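4. Recording demonstrations with two hand-held grippers

This section explains how to record two-handed demonstrations for training a policy with the Jistard software. Before you start, you must finish the installation (section 2) and the lens calibration (section 3). If you record with only one gripper, go to section 5.

The method needs two people for the first session. Later, one trained operator can work alone.

4.1 Preparing the grippers

1. Charge both grippers until the status light is steady. Do not record while a gripper is on the charger, the cable changes the way the operator moves the wrist.

2. Check the jaw pads. The mesh on the inner surfaces must lie flat. If the mesh is lifted at a corner, replace the pad before recording.

3. Clean the camera lens with the dry cloth. Do not use alcohol on the lens.

4. Make sure the vent grilles on the body are open. Tape, labels or a glove over a grille will make the unit hot and it will stop recording.

5. Switch on the left gripper first and then the right one. Jistard gives the name "left" to the first unit it finds. If you change the order, the two streams will be exchanged in the data set and you will not get a warning.

CAUTION: Keep fingers out of the jaws when you switch the unit on. The jaws close once to find their zero position.

4.2 Starting the tracking

1. Put on the headset and tighten the strap. It should not slide when you look down at the table.

2. Stand in the middle of the work area and look slowly to all sides. The headset uses corners, window frames and lamps to find its position. A room with plain walls gives poor results.

3. Hold both grippers in front of you, at chest height, for 3 seconds. The position of each gripper appears in the Gadier viewer.

4. Move one gripper behind your back and bring it forward again. The position should return in less than one second. If it does not, repeat step 2.

Note: Direct sun is a frequent reason for lost tracking. Lower the blinds if the viewer shows gaps. We had the most gaps in June, in the late afternoon.

4.3 Synchronizing the two cameras

The two camera streams and the headset have separate clocks. The Oyelaran alignment step corrects the difference, but it needs a clear common movement at the start of each session.

1. Press Record in the Gadier viewer.

2. Turn the grippers toward each other so that each camera sees the other gripper. Lean forward a little if the distance is too large.

3. Open and close both jaws together, 3 times.

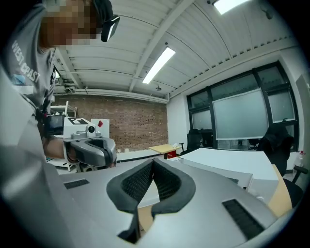 4. Return both grippers to the start position and wait for the tone.

If you hear two short tones, the alignment has failed. Stop the recording and begin again from step 1. Please do not try to repair it afterwards by editing the time values in the file.

4.4 Recording the episodes

1. Start every episode from a slightly different position. If all episodes start in the same place, the policy will learn this place and fail when the object is moved.

2. Work at a calm, even speed. Corrections are allowed. When an object slips, pick it up again and continue.

3. Press the thumb button to end the episode.

4. After every 8 episodes, look at one of them in the viewer and check that the jaws are visible in both streams.

In our own tests with the Nallia policy we used 1222 episodes for a folding task. For a simple pick-and-place task, a much smaller number was enough. We recommend to train once with a small set, look at the errors, and then record more episodes of the situations where the policy failed.

4.5 Closing the session

1. Press Stop and wait until the progress bar is full before you switch off the grippers.

2. Copy the session folder to the storage computer. Do not rename the files inside, the converter reads the stream names from them.

3. Write the task name and the operator code in the session sheet.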